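Come fold with us - people wanted for the Namardale linen afternoons 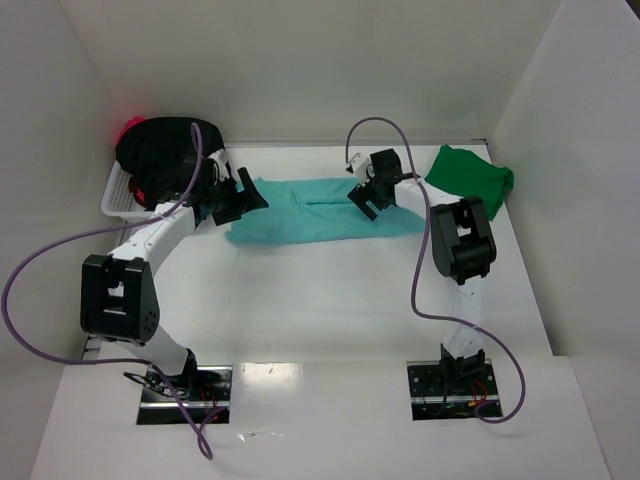

Blažena Šindelář wrote back within minutes of the first notice going up, to say that a fitted sheet can't be folded by one person, that it never could, and would we please put that on the poster. I'm not putting it on the poster! But it gives you a good idea of the kind of conversation you'd be walking into.

So, the call. I run the linen room at Ristetti, and we're putting together a small group of people to come in and fold things. Towels, tea towels, napkins, pillowcases, the odd tablecloth. We're writing a folding guide for home use, and I've reached the point where I can't read my own instructions with fresh eyes anymore. I know what I meant by "bring the long edge over" - I need to find out what you think I meant.

We're looking for nine people. You don't have to be good at this. I'd love a few who are terrible at it, or who have always rolled their towels and feel strongly about it, plus one or two who used to do it for a living in a hotel or a laundry. Left-handed folders, please, please get in touch. Our first draft was written entirely by right-handed people and it shows.

What you'd be doing

You get a table, a basket of clean things and a page of instructions. You start with a plain cloth laid out flat, wrinkles and all, and you fold it the way you would at home. Then you do it again the way the page tells you to. After that we sit down and you tell me where you got lost. Most people get lost at the thirds (I still do with bath sheets, and I've been at this a long while).

Later in the afternoon we move on to the bigger pieces. Those we do in pairs, one person at each end, and this is where Blažena's opinions will come in handy. She has agreed to take part, by the way, so one of the nine places is already gone.

There's no timing and no scoring. If you want to chat while you fold, chat. If you'd like to put headphones on and not talk to a soul until the coffee comes out, that's fine too.

The practical bits

We meet in Room 301 of the Morach building in Namardale. There's an elevator. The tables can be raised or lowered, and you can do nearly everything sitting down if standing for long stretches is hard on you - just tell me ahead of time so I can set up your spot. The afternoons run through June, and I'd like each person to come to at least two of them, since I'm curious what sticks from one visit to the next. We pay $91 per afternoon, plus your bus fare, and you get lunch from Orellana downstairs. Their soup is very good.

Our detergent is unscented. If you have a fabric allergy, let me know which one and I'll sort your basket myself.

You need to be 18 or over and comfortable reading a page of instructions in English. Please don't bring your own laundry. (Someone asked.)

How to apply

Send a short note to Vlastimil Polák at the Ristetti front desk, on paper or by email, with your name, a phone number and a few lines on how you fold a bath towel and who taught you. I read all of these and I enjoy them far too much, so go on as long as you like. A drawing is welcome if words fail you. Mention if you're left-handed, and tell us if you're applying together with a friend or a partner so we can try to put you on the same afternoon.

Vlastimil will call you back to settle the dates. He's also the one to ask about parking, which is tight on our side of the street.

Posted 23 Feb 2023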